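工单:商品库存导入后数量对不上
提交人:Fouad Matar
所属店铺:Floltstead 派对用品
涉及系统:Fondar 库存模块,Narnitz 收银端
优先级:中
状态:已解决,留一项待跟进

问题描述
10月盘点结束后,我把仓库的商品表从 Fondar 导出为 CSV,再导入 Narnitz。导出文件有 3,317 行商品,不含表头。导入页面显示“完成”,没有报错,但收银端只能查到 1,000 个商品。排在后面的货号扫码时一律提示“未找到商品”,店员只能手工输入价格。

受影响的主要是气球、蜡烛和纸质餐具,这几类的货号都排在文件后半部分。服装和面具不受影响。

我做过的尝试:
重新导入一次,结果相同。
换一台电脑、换浏览器,结果相同。
把文件另存为 xlsx 再上传,页面提示格式不支持。
清空商品库之后没有再试,怕把历史销售记录一起删掉,想先问清楚。

处理记录

09:20 Dong(技术支持)
已收到。请先不要清空商品库。历史销售记录和商品记录有关联,删除商品后报表里会变成空白名称。
请提供:导出文件、导入页面右上角的任务编号、收银端版本号。另外请确认导入时“分批处理”这个选项有没有勾选。

09:48 Fouad Matar
文件和任务编号已上传到附件区。收银端版本在“关于”页面里没有显示,只有一个空白框。“分批处理”没有勾选,我以为那是给多门店用的。

10:05 Dong
版本号我从后台查到了,不用再找。
“分批处理”和门店数量没有关系。不勾选时,单次任务最多写入 1,000 行,超出的部分会被跳过。页面没有给出提示,这一点我已经单独提给开发。
请勾选后重新导入,重复货号的处理方式选“更新”,不要选“新建”。

10:31 Fouad Matar
勾选后重新导入,这次有报错:第 1,335 行解析失败,任务中止。收银端现在能查到第 1,334 行以前的商品,后面的还是没有。
我用表格软件打开看,那一行看上去很正常,是一款浅蓝色乳胶气球,货号、价格、库存都有。商品资料如下。
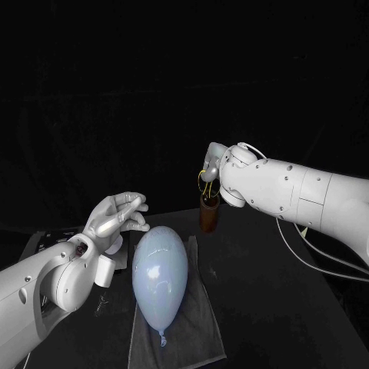

浅蓝色气球,充气状态,垫布为灰色
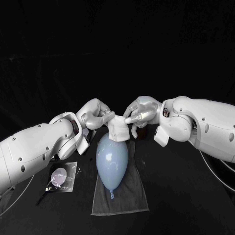 10:52 Dong
问题在“规格”那一列。规格里写的是 12",双引号表示英寸。CSV 文件用双引号来标记字段的开头和结尾,导出时这个符号没有被转义,系统就把后面的逗号和换行都当成了规格的内容,一直读到下一个双引号为止。
表格软件对这种情况比较宽松,所以打开看不出来。请用纯文本编辑器打开,搜索 12",可以看到原始内容。
处理办法有两种:
一、在 Fondar 里把规格中的双引号改成“英寸”或 in,再重新导出。
二、在 CSV 里把字段内的双引号写成两个连续的双引号,并且整个字段外面再加一对双引号。
建议用第一种。第二种只修好这一份文件,下次导出还会出现。

11:15 Fouad Matar
用文本编辑器看到了。同样写法的商品一共 8 个,都是今年新录入的,以前的商品写的是“寸”。我在 Fondar 里逐个改成“英寸”,然后重新导出。
顺便问一下,导出时编码选 UTF-8 还是 GBK?我之前选的是 GBK,中文名称没有乱码。

11:22 Dong
选 UTF-8。Narnitz 目前能自动识别 GBK,但带重音符号的外文品名在 GBK 下会变成问号。贵店的进口蜡烛里有几款是法文名,可以留意一下。

11:58 Fouad Matar
新文件导入完成,没有报错。收银端商品总数 3,317,和导出文件一致。抽查了气球、蜡烛、餐具各几个货号,扫码正常,价格正确。
法文名的蜡烛之前确实有问号,现在显示正常。
还有一个问题:有些商品的库存显示为 0,但仓库里有货。

13:40 Dong
看了几个样本,都是上午在收银端手工输入价格卖出去的那类商品。手工销售不带货号,不会扣减库存,所以跟这个无关。
再往下查,这些商品在 Fondar 里登记在“后仓”,而导出时只勾选了“前场”一个库位。请在导出设置里把两个库位都勾上,库存列选“合计”。

14:26 Fouad Matar
两个库位都勾上,重新导出、重新导入,库存数量对上了。
上午手工销售的那些单子怎么补扣?小票都留着。

14:41 Dong
在 Narnitz 的“库存调整”里新建一张调整单,原因选“漏扣”,按小票逐项填写。不要直接修改商品页上的库存数字,那样不会留下记录,下次盘点对不出差异来源。
调整单提交后需要店长账号审核才会生效。

15:30 Fouad Matar
调整单已提交并审核。有两张小票上只写了“杂项”,看不出是什么商品,先放着,下次盘点时一起核对。

解决结论
原因一:导入时未勾选“分批处理”,超出上限的行被跳过,页面无提示。
原因二:规格字段含未转义的双引号,导致解析中止。
原因三:导出时漏选“后仓”库位,部分库存显示为 0。
以上三项均已处理,收银端恢复正常扫码。

待跟进
导入行数超过上限时页面应给出警告,已转开发,暂无排期。
“关于”页面版本号空白,已转开发,与本工单无关联,另开工单跟踪。

15:52 Fouad Matar
可以关闭。新录入商品的规格写法我已经贴在仓库电脑旁边了,统一写“英寸”。如果导入上限的提示更新了,麻烦在这张工单下面留言通知我。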